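# Still not convinced by the bed team

I said I'd write something about the student robotics project once I'd been along a few times, and I've put it off because I didn't want to be the grumpy one. Well. Somebody has to be.

For anyone new here: I joined the evening class in April. You turn up, you get put in a small team, and by the end of term your team is meant to have taught a robot one household job. Ours is bedding and laundry. Florencia Henríquez runs it and she is a good teacher, patient with people like me who last did any programming at school. My complaint isn't with her.

It's with the sums. The course notes say a team should record 400 demonstrations of its task before training anything. One of us holds the gripper, does the job by hand with it, puts everything back in a mess and does it again. I managed 70 on my best evening and my wrist was sore the next day. Pick up cloth, pull corner, lay it down, let go. Then scrunch it up and start over. You do get quicker, though I suspect you also get sloppier, and the sloppy ones go into the pile with all the rest. 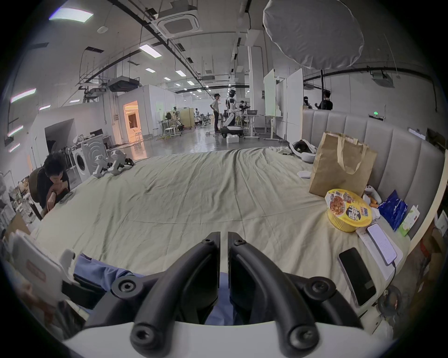 Orlando Huanca, who is on my team and far more cheerful than I am, reckons the sloppy ones help. His argument is that if the robot only ever sees perfect goes, it has no idea what to do when a corner slips. Fine, I can follow that. But when I asked how many bad ones you'd want, and how bad, I got a shrug. I asked Florencia the same thing and got a longer and politer shrug. It bothers me that the whole method seems to rest on a number that was picked because the last group picked it.

Then there's the cloth itself. I had assumed a bed would be an easy place to start. It's flat, it's big, it doesn't roll away. What I hadn't thought about is that a sheet never lands the same way twice, and the fingers want an edge to grab, and half the time the edge is tucked underneath where you can't get at it without shoving the whole lot sideways. I cheat, obviously. I know what a bedsheet is. I can guess where the corner has gone. I'd like someone to tell me how that guess gets from my head into the recording, and so far I've had a lot of confident hand waving on the subject.

Last year's team called their effort Rorko and there's a write-up of it in the shared folder. It claims a success rate on towels that I'd be delighted with. Read to the end, though, and you find the towel was the same towel every time, started from the same place, and a "success" was any fold that left fewer than 2 corners sticking out. By that measure my teenage son folds towels. I'm not saying they fiddled it. They wrote the rule down, which is more than some do. I just wish the first page had been as frank as the last.

We had a row (a mild one) about this when it came to choosing our own test. Brenda Insaurralde wanted 100 attempts with the cloth dropped any old how, and the result printed whatever it was. Orlando wanted to give the thing a fair chance, meaning start it from somewhere sensible. I sided with Brenda. We've settled on doing both and reporting both, and I'll be watching to see which of the two ends up on the poster. 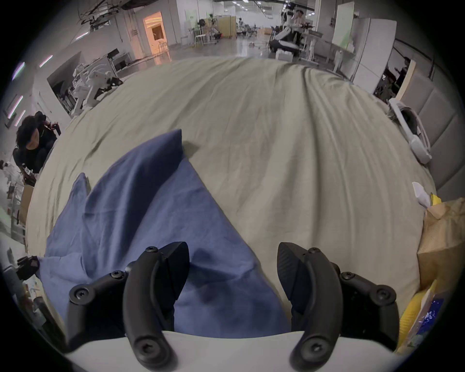
*Navy cloth on the bed, between the gripper fingers.*

Things I will grant, so that Orlando doesn't stop speaking to me:

- The gripper is nicer to use than I expected. After a while you stop thinking about your own fingers.
- Doing a chore this slowly makes you notice how much of it is tugging and smoothing. I'd have said bed making was mostly lifting.
- The people are good company, and there are always snacks.

None of that makes me think a robot will be changing my sheets. Our first training run is next, with whatever we've got recorded by then, and I've bet Orlando a curry that it can't get a corner flat from a random start. If I have to pay up I'll post the receipt.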